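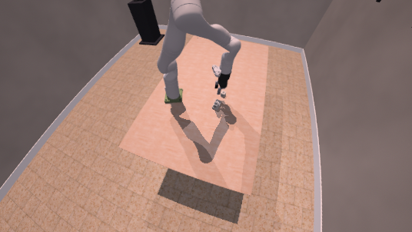
Robot arm on a green mounting plate, computer rendering

We use cookies to improve your experience on this site. By continuing to browse you accept our cookie policy.

Fleren Regularity Trial

The Fleren Regularity Trial is a road event for classic and vintage cars held every May in the town of Fleren and the hill country to its north. It is run over a single day on public roads that remain open to other traffic. Entrants are required to keep to a set average speed, and penalties are given for arriving at a control either early or late. The car with the fewest penalty points at the finish receives the Lukoševičius Cup.

History

The trial grew out of a spring outing for owners of Idico cars, a small marque whose open two-seaters were once common in the district. The first outings had no timing of any kind and ended with a picnic at the old weighbridge. Under Malathi Mudaliar, the first clerk of the course, the outing became a timed event in 2000 and was opened to cars of every make. Mudaliar drew up the original route and wrote the rule book, much of which remains in use.

For several years the trial started and finished in the market square. Resurfacing work forced a move to the fairground on the east side of the town, and the organizers kept the new site because it offered level parking for trailers. The market square is still used for the midday halt, when the cars are placed on public display.

Route

The course is 90 kilometers long and is divided into a morning loop and a shorter afternoon loop. The morning loop climbs through beech woods to the ridge road and returns by way of the reservoir. The afternoon loop is flatter but has more junctions, and it is generally considered the harder of the two for navigators. There are 12 controls in all. The position of four of them is kept secret until the cars reach them.

Route books are handed out at the start line. They use simple arrow diagrams at each junction, with distances given from the previous junction. Crews may study the book for ten minutes before being flagged away at one-minute intervals.
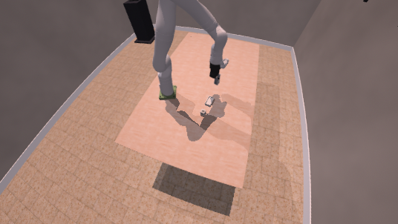

Pale gray arm over a long pink tabletop, computer rendering

Rules and classes

Entry is limited to 60 cars, and each must carry a driver and a navigator. Satellite navigation and electronic distance meters are not allowed. Mechanical stopwatches and the car's own odometer may be used freely. Cars are placed in one of three classes:

Class A - cars built before the Second World War
Class B - postwar cars with drum brakes on all wheels
Class C - all other eligible cars

One penalty point is given for each second late at a control and two for each second early. The heavier penalty for early arrival was brought in to discourage fast driving between villages. Ties are settled in favor of the older car.

Timing was done by hand until the organizers adopted a light-beam system supplied by Grultix. Marshals continue to keep a written record at every control, and the written time stands if the two disagree by less than one second.

Lukoševičius Cup

The cup is a plain silver bowl on a dark base, named after the family that ran the Idico repair shop in Fleren. It is held by the winning crew for one year and is returned in April for engraving. Class winners receive enameled plaques for the dashboard. A separate award, the Weighbridge Prize, goes to the best-placed crew entering for the first time.

Related articles

Idico two-seater
Regularity rally
Fleren fairground
Road book (motoring)
List of classic car events held in spring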